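Dillesstead Hall winter walk-through
December 18, 2021

Okay, so I did the whole building yesterday evening with a flashlight, a clipboard and a very large coffee, and I'm typing it up while I can still read my own handwriting. Same list we used in August, with my comments after each line. OK means OK, FIX means somebody needs to do something, and WATCH means I don't love it but it can wait until I'm back in there.

Outside

Front steps and handrail: FIX. The rail wiggles at the bottom post. It wiggled in August too and I wrote "slight movement" like a polite person. It's more than slight now. Habibur Munshi came and looked at it with me and he thinks the post has rotted where it goes into the concrete, so tightening the bolts again won't do it. Please keep to the left going up until it's replaced.

Ramp: OK. Grit strips are holding up great! I scrubbed the green stuff off the lower end and it's much less slippery.

Gutters, street side: OK.

Gutters, parking lot side: FIX. Full of maple leaves again, and there's a little tree growing in the corner by the downspout (an actual tree, with a trunk). Water is coming over the edge and landing right where people walk, and the first hard freeze is going to make that a skating rink.

Outside lights: WATCH. Three out of the whole lot. The one over the side door is the one I care about.

Salt bucket: FIX. Had a scoop and no salt.

Entrance and hallway

Front door closer: FIX. It slams. I stood there opening and letting go of it like a kid, and it slammed every time, hard enough to rattle the notice board. There's an adjusting screw on the closer body, which I turned a quarter turn and got nowhere, so I think the oil's gone out of it. The unit says Lambrakis on the cover and I've asked them for a price on a new one.

Panic bar, front: OK. Opens with one hand and with a hip.

Panic bar, side: WATCH. Opens, but you have to mean it. I sprayed the latch and it got better. Would somebody on the Tuesday-type classes (you know who you are) please stop stacking mats against it? I moved 14 of them. That's a fire exit, folks.

Mats and trip hazards: OK, now that I've taped the corner of the long runner. The tape is ugly. Sorry.

Emergency lights: OK upstairs, FIX downstairs. I held the test button on every unit and the one at the bottom of the back stairs went dim and then quit before I'd finished my coffee. Battery, I'm guessing. Dorothy Naylor says the same one was replaced when her daughter was in the youth choir, so it doesn't owe us anything.

Extinguishers: OK. All tags in date, all needles in the green, all hanging where they should be except the one holding the coat room door open. I put it back. Somebody buy a doorstop, I'll pay for it myself.

Kitchen

Stove shutoff: OK, and the handle's easy to reach now that the roasting pans have moved.

Hood filters: FIX. Oh boy. I took one down and it stuck to my glove. They come out with two clips each and they go through the dishwasher fine, so this is an hour of somebody's time and no money. I'd do it before the holiday lunch if at all possible, with that many pans going at once.

Fridge thermometer: OK.

First aid box: WATCH. Plenty of gauze, hardly any bandages in the normal finger size. Everybody takes those and leaves the giant knee ones. I've started a list inside the lid.

Outlets by the sink: FIX. Both of them are supposed to trip when you push the test button. One did. The other clicked and stayed live, and I checked it twice with my plug-in tester and then once more with a lamp. I've put red tape over it and turned off the breaker. Please don't peel the tape off because you need somewhere to plug in the coffee urn! Use the counter across from it.

Main hall

Floor: OK. One board near the stage has lifted a hair. I ran my foot over it in socks and didn't catch, so I'm calling it fine.

Stacking chairs: WATCH. I sat in a lot of chairs. Four had loose legs and I've pulled those out and put them in the furnace hallway with a note on them. The stacks were too high again too. Eight is the most I can lift off safely and I'm not short.

Stage curtain: OK. The flame-retardant label is still sewn in and readable.

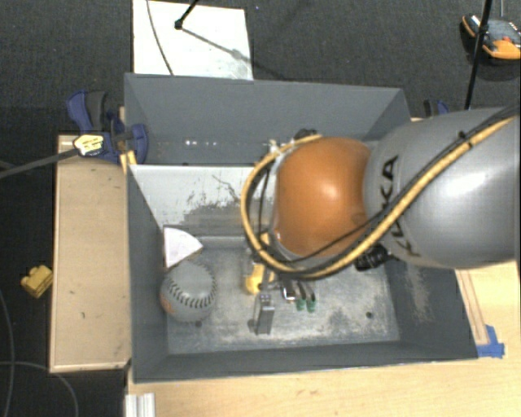 Stage steps: FIX. The white edging has worn off the top step, and from up there looking down with the house lights off you really can't tell where it ends. Ansel Villanueva missed it at the fall concert and was lucky to land on his feet with the trombone in one piece. A roll of white anti-slip tape is cheap. Let's do both sides while we're at it.

Occupancy sign: OK. It still says 97 and it's still hanging by the double doors, although somebody had pinned a yoga flyer over the number.

Basement

Back stairs: OK apart from the light I mentioned.

Furnace room: FIX. Nothing gets stored within three feet of the furnace. I found paint, a rolled-up banner and a box of costumes, all of it close enough to touch the casing. I moved everything to the far wall, and my back would like whoever put it there to know that.

Carbon monoxide alarm: OK. Loud! I had not put my ear protection on.

Sump pump: WATCH. Lifted the float and it kicked in, but it's making a grumbly noise that Colin Bunting says is a bearing. He's got a spare Plovulus pump at home and is willing to swap it in if it gets worse.

Electrical panel: OK. Labels are still right, except "organ," and we haven't had an organ in years.

If you do only the handrail, the gutter and that sink outlet, I'll sleep better. Joanne Dawber has the key to the ladder closet. I've left the marked-up paper copy in the folder on the kitchen wall, and the plug-in tester is in the drawer under it if you'd like to borrow it. Put it back, please.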